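Marchand Glacier: survey results now in

The 2019 field report on Marchand Glacier is available to members from the Kornton office. It covers the full length of the glacier, from the upper basin under the Satedden ridge to the small lake at the terminus, and replaces the draft circulated in December.

Annatjie Matlala led the mapping. Her team walked the western margin with GPS and compared the line against older satellite images and the two printed map sheets that cover the valley. The terminus has pulled back 1,075 meters from the position on the older sheet. Most of that loss is on the lake side, where the ice ends in deep water. The eastern part rests on bedrock and has changed much less. 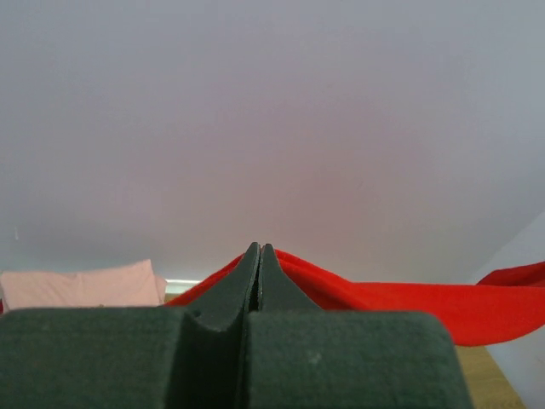 The glacier is 8 km long and is fed by two tributaries. The northern one still joins the main ice stream, though the medial moraine below the junction is wider than it was and the ice next to it is lower. The southern tributary has separated. A band of bare rock now lies between its lower end and the main glacier, and meltwater crosses it in several channels before running under the ice.

Vandana Rajput wrote the section on runoff. The Vetitz River takes nearly all of its late summer flow from this basin, and the gauge at the road bridge has been repaired so that readings can continue through the coming melt season. She notes that the snowline was high at the end of last summer, with little snow left below the upper basin. A glacier in that condition has a small area in which to gain mass, and further retreat should be expected.

Copies of the map are being printed on the larger sheet size. Anyone who has dated photographs of the terminus or the southern tributary is asked to send them to the Kornton office with the location they were taken from.

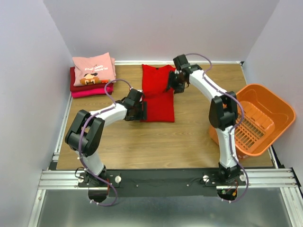 Red garment laid flat on the table, with folded garments in the far corner.

Posted 16/05/2019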